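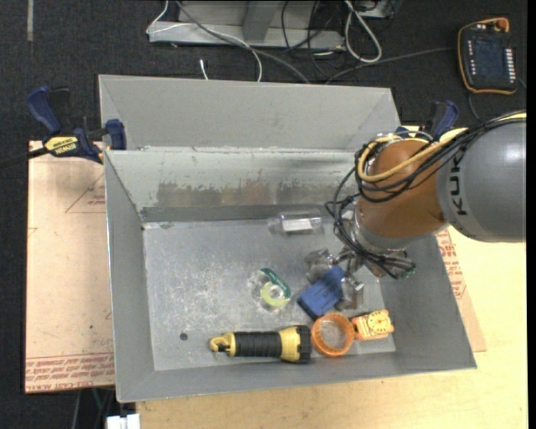 금속 통 안의 파란 상자에 그리퍼를 맞춘 로봇 팔. 통 왼쪽 위 모서리는 바 클램프로 물려 있다.

피킹 셀, 규정은 벽에 붙어 있고 사고는 바닥에서 난다

물류 현장의 빈 피킹 셀. 통 하나, 팔 하나, 그리고 잡다한 물건들. 요즘 어느 창고를 가도 구석에 한 대씩은 있다. 문제는 규칙이다. 누가 정하나, 어디에 적나, 누가 지키나. 지난 11월 내내 현장 세 곳의 운영 수칙을 모아서 읽었다. 스티르논덴(Stirnonden)의 시험동, 도사리(Dosari) 물류센터, 그리고 부품업체 스파노스(Spanos). 두께가 다 다르다. 스파노스는 A4 2장, 도사리는 45쪽짜리 제본. 스티르논덴은 중간쯤인데 수정 이력이 본문보다 길다.

결론부터 쓰면, 얇은 쪽이 더 잘 지켜지고 있었다. 물론 얇다고 다 좋은 건 아니고. 그 얘긴 뒤에.

통부터 고정할 것

세 곳 수칙에 공통으로 맨 앞에 나오는 항목이 의외로 로봇이 아니다. 통이다. 팔이 벽을 스치면 통이 밀린다. 몇 밀리만 밀려도 좌표가 틀어지고, 좌표가 틀어지면 다음 집기에서 손가락이 벽을 찍는다. 그래서 클램프. 아니면 볼트. 스티르논덴 수칙에는 "가동 전 통을 손으로 밀어 본다"라는 한 줄이 있다. 그게 전부. 힘은 얼마로, 어느 방향으로, 그런 건 없다. 그래도 다들 민다.

도사리는 여기서 한 발 더 나간다. 클램프 조임 상태를 교대 때마다 기록지에 적게 한다. 문제는 기록지가 사무실에 있다는 점. 셀에서 사무실까지 복도 하나를 지나야 한다. 그러다 보니 퇴근 전에 몰아서 쓴다. 담당자들도 안다고 한다. 지금은 기록지를 셀 옆 기둥에 걸어두는 방안을 검토중이라고.

통 안쪽 벽이 긁히는 건 어느 정도 감수한다. 안쪽 벽 아래가 갈색으로 닳고, 바닥에 허연 흠집이 잔뜩 난 통도 그냥 쓴다. 다만 스파노스는 흠집에 손톱이 걸리면 통을 바꾼다는 기준을 뒀다. 날이 선 자리는 비닐 포장을 찢는다. 사람 손도 찢고.

시험 물품은 섞어라

두 번째 쟁점. 뭘 넣고 시험할 것인가. 반듯한 상자만 넣으면 성공률이 예쁘게 나온다. 보고서용으론 최고. 현장에선 쓸모가 없다. 투명한 병, 속이 뚫린 고리 모양 용기, 비닐에 든 테이프, 손전등 같은 것들이 한 통에 섞여 있어야 한다. 투명한 건 깊이 센서가 헷갈리고, 고리는 한가운데를 노리면 허공을 집는다. 손전등은 눕혀 놓으면 무게 중심이 어디인지 애매하고.

여기에 배치 문제도 있다. 가운데 몰아두면 쉽고 벽에 붙이면 어렵다. 벽에 바짝 붙은 물건은 손가락이 들어갈 틈이 없으니까. 스티르논덴은 시험 한 묶음을 200회로 잡는다. 이 중 벽 근처 배치를 반드시 포함하라고 적어 놨는데, 비율은 안 적었다. 왜 안 적었냐고 물으니 아직 내부 합의가 안 됐단다. 벌써 두 해째 그 상태.

도사리는 반대로 비율까지 다 정해 놨다. 대신 물품 목록이 낡았다. 지금은 취급도 안 하는 포장재가 목록에 그대로. 규정이 자세하면 이런 일이 생긴다. 고칠 게 많아지고, 고치는 사람은 그대로고.

케이블, 제일 많이 적히고 제일 안 지켜지는

수칙 셋을 겹쳐 놓으면 가장 많이 나오는 단어가 케이블이다. 손목을 돌아 그리퍼로 내려가는 선, 팔을 따라가는 선, 바닥을 가로지르는 선. 각각 규칙이 다르다.

손목 쪽은 여유 길이가 핵심. 너무 짧으면 손목이 돌 때 당겨지고 너무 길면 통 모서리에 걸린다. 스파노스는 가동 범위 끝까지 손목을 천천히 돌려 보고, 선이 팽팽해지는 자세가 하나라도 있으면 다시 묶는다. 수동 모드, 저속. 이 확인은 그리퍼를 바꿀 때마다 한다. 바꾼 사람이 하지 않고 다른 사람이 한다. 이 조항은 꽤 괜찮다고 본다. 자기가 묶은 선은 다 괜찮아 보이기 마련이라.

바닥 선은 더 골치다. 수칙에는 "통로를 가로지르는 배선은 덮개를 씌운다"라고들 적혀 있다. 그런데 셀 바로 뒤, 받침 프레임 주변은 통로가 아니라는 해석이 많다. 사람이 안 다닌다는 이유로. 정비할 때는 다닌다. 무릎 꿇고 손 뻗고 뒷걸음질도 치고. 스티르논덴은 올해 개정판에서 "통로"를 "사람이 설 수 있는 모든 곳"으로 바꿨다. 단어 하나 바꾼 건데 덮개 주문이 꽤 늘었다고 한다.

펜던트는 어디에 두나

티칭 펜던트 자리. 사소해 보이지만 세 곳 의견이 제일 갈렸다.

도사리: 거치대. 예외 없음. 스파노스: 조작자의 손 또는 거치대. 스티르논덴: 시험 중에는 바닥도 허용, 단 조작자가 한 걸음에 닿는 위치이고 화면이 위로 가게.

바닥 허용에는 반론이 많다. 밟힌다, 선에 걸린다, 허리를 숙여야 하니 늦다. 비상정지가 펜던트에만 있으면 더 그렇다. 스티르논덴 쪽 답은 이렇다. 거치대가 멀리 있는 것보단 발밑이 낫다. 거치대를 가까이 두면 되지 않나? 팔의 작업 영역하고 겹친단다. 맞는 말 같기도 하고 설계를 다시 하면 될 일 같기도 하고. 필자는 도사리 편이다. 비상정지 버튼은 서 있는 사람이 안 보고도 칠 수 있는 높이에 따로 하나 있어야 하고, 펜던트는 걸어야 한다.

그리퍼가 물건을 물고 있을 때

멈춘 셀에 손을 넣는 순간이 제일 위험하다. 이건 다들 안다. 그런데 손가락이 물건을 문 채로 멈춘 경우, 규칙이 갑자기 흐려진다. 빼도 되나? 전원은? 공압식이면 압력은 남아 있나?

스파노스 수칙은 이 대목만큼은 분명하다. 옮겨 적으면,

팔을 정지시키고 모드를 수동으로 돌린다.
그리퍼를 명령으로 연다. 손으로 벌리지 않는다.
안 열리면 에너지를 차단하고 잔압을 뺀 뒤 정비 담당을 부른다.
물건이 떨어질 자리에 손을 두지 않는다.

네 줄. 도사리 문서에선 같은 내용이 3개 장에 흩어져 있다. 급할때 찾을 수 있는 사람이 있을지 모르겠다. 찾아보라고 부탁했더니 목차부터 펴더라.

받침과 주변 정리

작업대 얘기도 잠깐. 나무 상판 위에 통을 올려 쓰는 곳이 여전히 많다. 시험용이면 괜찮다는 게 중론인데, 통 밑에 종이 씌운 판재 같은 걸 괴는 경우엔 높이를 다시 재야 한다. 높이값을 안 고치고 돌리면 바닥을 찍는다. 스티르논덴은 받침을 바꾸면 높이 보정을 다시 하고 날짜를 통 옆에 써 붙인다. 펜으로. 싸고 잘 된다.

셀 주변에 안 쓰는 물건을 두지 말라는 조항은 셋 다 있다. 위반도 셋 다 있었다. 여분 케이블, 빈 상자, 공구. 따로 적을 것도 없다.

공통 기준은 나올까

업계 모임 쪽에서는 폴트베리(Foltberg)가 초안을 돌리는 중이다. 빈 피킹 셀 전용 점검표. 산업용 로봇 안전 일반을 다루는 표준이야 이미 있지만 통 고정이나 시험 물품 구성까지 내려오진 않으니, 그 틈을 메우겠다는 것. 초안을 받아 봤다. 항목은 나쁘지 않은데 "적절히", "충분히"가 너무 많다. 적절히 고정하고 충분히 확인하라. 현장에선 이런 문장을 읽고 아무것도 안 한다.

의견 접수는 아직 열려 있다. 펜던트 위치 조항은 괄호로 비워 둔 상태고, 그리퍼가 물건을 문 채 멈췄을 때의 절차는 부록으로 밀려났다. 본문으로 올려야 한다. 스파노스가 자기네 네 줄을 그대로 제출했다고 하니 그 안이 어떻게 처리되는지 다음 호에서 다시 쓰겠다.

2025년 12월 12일 금요일, 편집부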